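Chapter 4
Dry Goods: Buying, Storing and Measuring

By the end of this chapter you should be able to:
name the main groups of dry goods used in a catering kitchen
explain how dry goods are stored and rotated
choose between measuring by weight and measuring by volume

Dry goods are foods that keep at room temperature because they hold very little water. Flour, rice, sugar, dried beans, lentils, oats and salt all belong to this group. They make up a large share of what a kitchen buys, and mistakes with them are easy to miss. A bag of flour that has taken in damp can look the same as a fresh one.

The canteen at Jirkbridge, which we met in Chapter 2, serves 150 lunches a day. Its store holds 8 kinds of flour and grain, bought from a wholesaler in Nerkstead. In February the kitchen staff weighed everything on the shelves and found 1,315 kg of stock, far more than the menus called for. Some of the rice at the back had been there since the previous summer. The canteen now orders smaller amounts more often.

Old stock should always be used before new stock. When a delivery arrives, the older bags are moved to the front of the shelf and the new ones go behind them. Once a bag has been opened, its contents are moved to a clean bin with a tight lid. The bin is labelled with the name of the food and the date of opening.
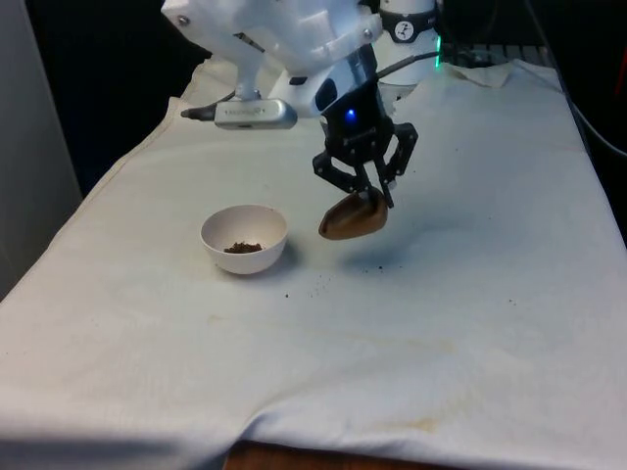 Figure 4.1 A brown scoop held over a cloth-covered table.

Scoops are quick to use, but they measure volume. The weight of a scoopful depends on the food and on how tightly it is packed. Flour that has settled in the bin weighs more per scoop than flour that has just been sifted. For bread and cakes, where the balance of flour to liquid matters, use scales. For rice or lentils in a soup, a level scoop is accurate enough.

Each bin should have its own scoop. Sharing one between bins can carry nuts, gluten or other allergens from one food to another. Section 4.1 begins with flour and compares two common types, Bosine and Filali, in terms of protein and keeping time.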